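Two buildings and one very long corridor: notes from the Nekis open day

The Nekis simulation lab opens its doors once a year, and I signed up on the strength of a promised planner demo and a vague mention of pastries. The pastries were real. Everything else on the tour ran on a rack of computers behind a door marked Adamczyk, which I took for a person and later learned was the cluster.

Our guide was Elżbieta Ziółkowski, who runs the motion planning team and talks faster than her software replans. She put the whole house on the big screen and let the group of 20 pick the job.
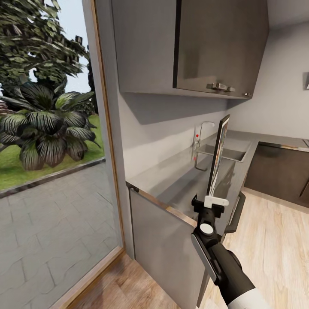
Skeltus is the name of the planner, and its job is to turn a vague goal into joint angles without embarrassing anyone. It samples candidate paths, throws out the ones that collide, and smooths whatever survives. Ziółkowski likes the kitchen for this part of the talk. A flat thing held upright by its lower edge, with the faucet and sink close behind it and a cabinet overhead, makes for a lot of rejected paths. The held object gets attached to the collision model as a box, with padding. Someone asked how much padding. "Enough" was the answer, and the engineers at the back laughed harder than I did.

After that came perception, with the view switched to the gripper.

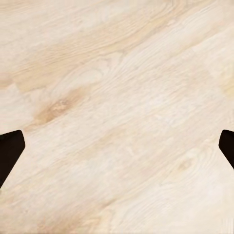 Straight down at the tabletop, fingers open.

I have paid money for art less restful than this. For the depth estimator, though, bare wood is a decent exam: grain and knots look like edges, and a careless segmenter will happily report an object. An early version found plenty of them. The current one, called Cirnby, ran against 895 rendered views while we drank our coffee and got 889 right. I asked about the other six and was offered another pastry. 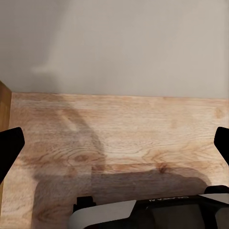

Same sort of view, tilted up toward the wall, with the arm's shadows on the wood.

Shadows are a sore subject here. The team renders them soft and changes the lights between runs, so the software never learns to trust any one arrangement. Masking out the gripper body is the easy bit, as its shape is known. Its shadow moves with it and belongs to no part of the model, and we spent roughly 20 minutes on that point alone - time I had set aside for the gift shop. There is no gift shop.
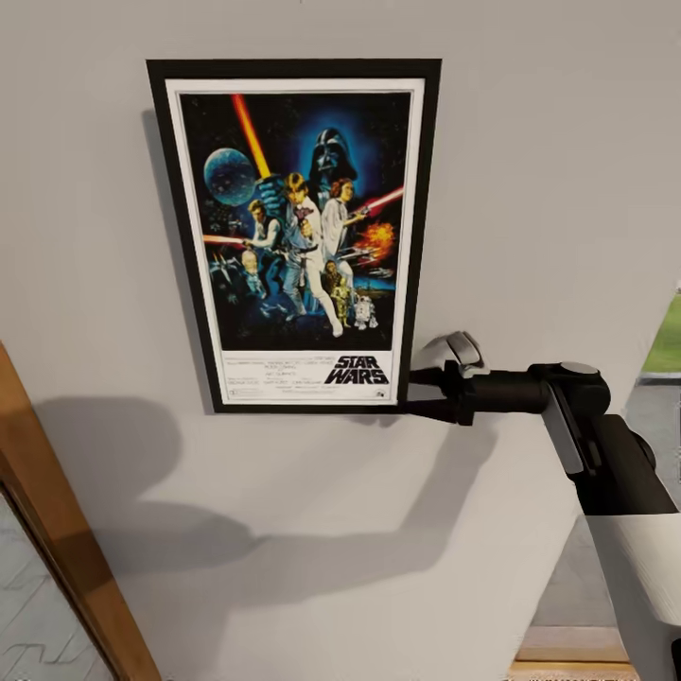
Nekis main building, Jun 5, 2019

The last stop was contact planning, and the room perked up at the sight of Star Wars on a wall. With the fingers down at the lower right corner of the frame, a small error in the estimated pose can be the difference between touching and missing. Skeltus slows the arm near a surface and hands over to a force controller, whose gains are kept in a text file I was allowed to look at but not photograph. Half the comments in it said "do not change." The other half were older values.

Visitors can sign up for next year's tour at the front desk. Wear shoes you can walk in, as the corridor to the second building is as long as they say.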